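Evening over Planutau, for concert band. Composed by Jozef Dekker. Full score and set of parts. Grade 2. Published by Hiltar.

This piece has 179 measures and takes nearly seven minutes to play. The melody comes from a boat song, which the composer heard as a child from his grandmother.
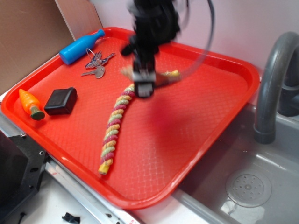
The song is first given to the solo clarinet, and then the low brass takes it in a slower tempo. The middle part changes between 5/8 and 3/4, so please rehearse it slowly at first. The trumpets do not go above written G. 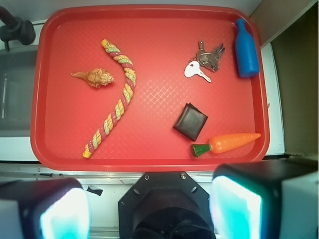 INSTRUMENTATION
Flute 1 and 2, oboe, clarinet 1-3, bassoon, saxophones, horn 1 and 2, trumpet 1-3, trombone 1 and 2, euphonium, tuba, timpani, percussion (2 players). The oboe and bassoon solos are cued in other parts.

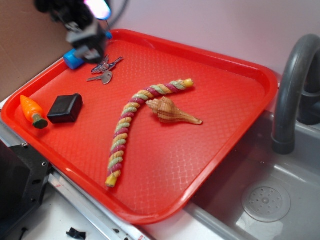 Jozef Dekker

The composer studied trombone and conducting, and he writes mostly for school and town bands. His earlier work Plorkonside March is also available from us. Order number: HB 227. Extra parts can be ordered one by one.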